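Grollside tea room to stay open through the winter

Local News | Community & Leisure

Search this site Enter keyword Go

Reading time: 4 minutes

The Saturday-morning habit of dropping in for a cup of tea at the old schoolhouse in Grollside will carry on through the winter, after the group that runs it agreed to keep the front room open once the clocks go back.

The tea room, which goes by the name of Hokeo, has until now closed at the end of September and opened again in spring. This year it will keep going, with shorter hours and a smaller menu. Doors will open at 2 in the afternoon and close at 4, and the kettle will go on for anyone who turns up.

There is no charge for tea. Cake is paid for by putting something in the tin by the door, and the money goes towards heating and milk.

The decision follows a summer in which the room was busier than expected. Walkers coming down off the Inevard path have been stopping on the way to the bus, and the change to the timetable has left some of them with a long wait in the village. The shop closes at lunchtime in the colder months and the pub does not open until the evening, so there has been nowhere to sit indoors in the afternoon.

Hokeo does not look much like a café. It has one large table, a few chairs and net curtains at the window, and everything on the table has been given or lent by people in the village. Very little of it matches. Visitors who ask for a cup and saucer are likely to be handed a mug.

A good part of the crockery arrived in the spring, when a house on the Michalík side of the village was cleared. The family offered the kitchen things to the tea room before anything went to the tip, and several boxes were carried over. Some of the plates were chipped and were turned down, but most were kept, along with basins and bowls that are now used for washing up, mixing and serving.

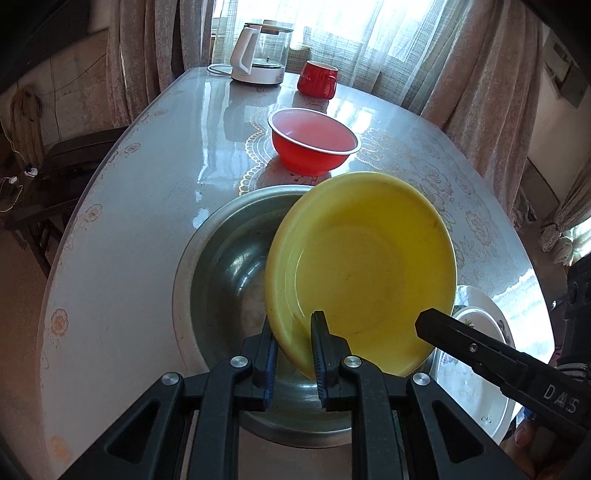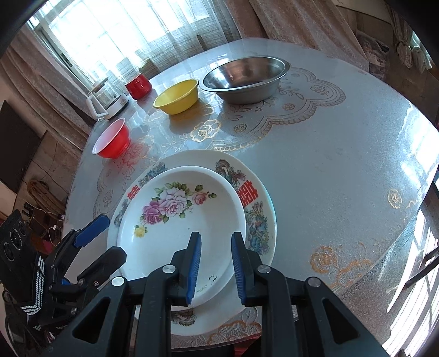 The flowered bowls have become the most popular pieces, and more than one visitor has offered to buy them. They are not for sale. The same goes for the plate with the birds round the edge, which is brought out for scones and is washed by hand.

Washing up has been one of the harder things to settle. The schoolhouse has no dishwasher and the hot water is slow to come through, so dishes are done in basins on the table and dried straight away. For the winter, a second draining rack has been bought and there will be two people on each afternoon instead of one. It is hoped that this will stop the pile-up that tends to happen when the walkers all leave for the same bus.

The table has also been a talking point. It was in the room before the tea room started, and is too wide to go through the door in one piece. A plan to swap it for three small ones was dropped in the summer, partly on grounds of cost and partly after regular visitors said they liked sitting together. The clear cover will stay on top of the cloth, as it can be wiped down between sittings.

Some changes will be made before the cold weather. The window is to be sealed along the bottom, where there is a draught, and heavier lining will be sewn into the curtains. The lead from the kettle is to be moved closer to the wall so that it does not lie where people pass plates across. A heater has been promised by a household in Grollside and will be tested before it is used.

The menu will be cut back to soup, bread, scones and one cake, depending on who has been baking. Soup will be made at home and brought in, as the room has no cooker. People who would like to make a pan of soup for one of the afternoons can put their name on the list inside the door. The list also has a column for what is in it, after a request from visitors who cannot eat certain things.

The schoolhouse itself is thought to be one of the older buildings in the village. A stone over the side entrance carries the date 1585, although it is generally agreed that the stone came from somewhere else and that the walls around it are a good deal later. The building has been used as a school, a grain store and a polling place, and the front room stood locked for several years before the tea room moved in.

Not everyone was in favour of winter opening. Concerns were raised at the village meeting about the cost of heating a room with a high ceiling for a handful of people, and about parking in the lane when it is icy. It was agreed that the winter hours would be looked at again after the first month, and that the room would stay shut on days when the lane has not been gritted. A notice will go on the gate by midday if that is the case.

There was more support for the idea of using the room for other things while it is warm. A book swap will be set up on the shelf in the passage, and a group that mends clothes has asked for the end of the table on alternate weeks. Both will run during the normal hours and neither will need to be booked. Children are welcome, though the passage is narrow and pushchairs will have to be left in the porch.

More crockery is not needed for the time being – the cupboard is full, and bags left on the step over the summer had to be taken away again. What would be useful is teaspoons, tea towels and lidded tins for cake. Larger mugs have been asked for too, as only a few are left from the set that was there at the start.

Anything offered can be brought along during opening hours. Items should be clean and should not be left outside.

Dogs are allowed in the porch but not in the front room. The nearest toilets are at the bus shelter, and the key for the accessible one is kept at Hokeo and can be borrowed by asking at the table. Card payments cannot be taken.

Winter hours start when the clocks change and will run until the spring timetable comes in on the Inevard bus.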